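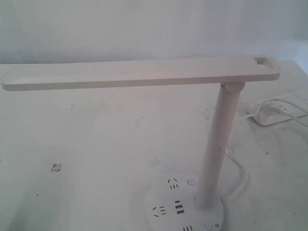 Parnik Shared Study Room
Minutes of the desk and lighting meeting, Aug 2, 2026

Present: 14 members, a very good turnout for the summer. Apologies were received from 3 members and passed to the secretary.

1. Minutes of the last meeting

The June minutes were read and agreed, with one correction. Under item 4, "Zitano shelves" should read "Zitano chairs". The shelves came from Pfister and have been up since spring.

2. Matters arising

The chairs have been a great success and several members said how much longer they now stay at their work. Felt pads are still needed for the ones by the window, as they scrape when pushed back. Pads to be bought this month.

The squeaking door has been oiled. Thanks all round!

3. Desk lamps

This took up most of the evening and was easily the liveliest part of it. The meeting looked at the white lamp with the sockets built into its base, which would let us do away with the extension leads trailing behind the desks. Members gathered round and there was a lot of pleasure at how much had been fitted into one thing: a light on its pole, mains sockets and USB ports in the base, and an opening through the lamp head near the pole end that makes a sort of handle.

Points raised from the floor:

The long flat head was much admired. Members who draw or sew liked the idea of it reaching out over their work, and one asked whether left-handed people could have the lamp on the other side of the desk. Agreed that they could, so long as the lead isn't pulled across the walkway.

The sockets have slanted slots and will not take our ordinary plugs directly. It was agreed that no lamp goes into daily use until an electrician has looked it over and told us which adaptors, if any, are suitable. The secretary will arrange this.

Kettles, heaters and the laminator are not to be run from a lamp base under any circumstances. Carried with no votes against.

4. Desk tops

The white tops were discussed next. They make the room wonderfully bright and everyone still loves them, but they do show every mark and crumb.

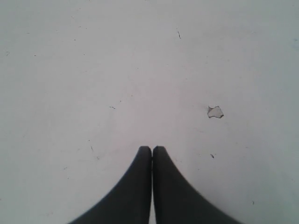 Item 4: desk top, with specks and faint scuffs.

It was proposed that each desk be wiped with a damp cloth at the end of a session, and that rubbings-out be brushed into the bin and kept off the floor. Cream cleaner was suggested and, after a short and cheerful argument, turned down for fear of dulling the finish. A member offered to bring in a stack of old cotton tea towels, cut up and hemmed, which was warmly accepted.

Cloths will live in the Zotik box under the notice board. Please rinse them and hang them up after use.

5. Layout of the room

Two plans were put forward. The first keeps the desks in rows. The second turns them to face the wall, which gives a wider path down the middle and a plain, pale background to look at while working.
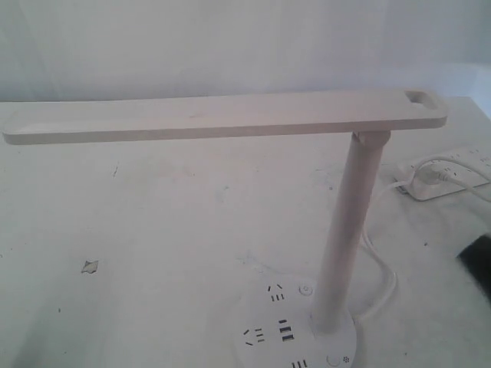 After a show of hands the second plan was chosen, 7 votes to 3, with the rest happy either way. Those who prefer to look out of the window will keep the two desks at the far end. The move will be done in one morning, with tea and toast laid on, and members are asked to clear their drawers beforehand.

6. Money

The balance stands at £508. It was agreed to pay for the electrician's visit and the felt pads out of this, and to leave any decision on buying further lamps until the visit has taken place.

7. Any other business

The spelling on the new door sign is to be put right.

A request for a quiet hour in the evenings met with real enthusiasm and will be tried for a month.

A green umbrella has been left in the stand. Please claim it.

Next meeting: date to be put up on the notice board.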